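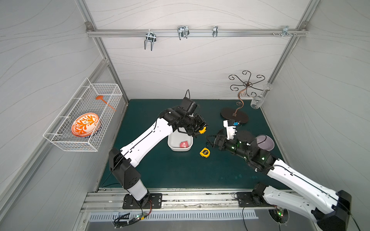
Kitchen Storage Assistant, Part-Time

Wogan sells small kitchen storage for rented homes: wall baskets, rail hooks, glass racks, trays and drawer inserts. We are hiring one part-time assistant for our product room, 30 hours a week, starting in March.

The job is mostly handling things. You will hang hooks and mesh baskets, load them with bowls and utensils, take them down again and write up what you found. The range now has 214 items, and each one gets set up at least once before it goes into the catalog. Wine glass racks take the most time. Glasses go on and off many times, and you need a steady hand.

What you will do

- Fit single and double hooks to rails and note any that slip or turn
- Put bowls, cups and long-handled tools into baskets and record what fits
- Measure items with a tape and enter the sizes on the product sheet
- Sort small packets and loose parts into trays at the end of each shift
- Wash and put away glassware
- Pack returns for the Duvetti warehouse

What we need from you

You should be comfortable standing for most of a shift and reading a tape measure in both inches and centimeters. Clear handwriting or decent typing is fine. Shop, kitchen or stockroom work is useful, but we will train someone without it. You do not need to drive.

Hours and pay

Shifts run from 8:30 a.m. to 3 p.m. with a half-hour unpaid lunch. Pay is hourly and is discussed at the first call. Staff can buy anything in the range at cost. You would report to Geeta Rajput, who runs the product room, and share the bench with Rhodri Price.

How to apply

Send a resume and a short note to Amarachi Okafor at the Wogan office, 131 Iltis Street. In the note, tell us how you store things in your own kitchen and what does not work about it. A few lines will do. People we want to meet will be asked in for an hour to set up one rail and one basket with Geeta. That hour is paid.

Related openings

Returns Clerk, Duvetti warehouse
Catalog Writer, Wogan
Weekend Packer, Sturell
Showroom Assistant, Sturell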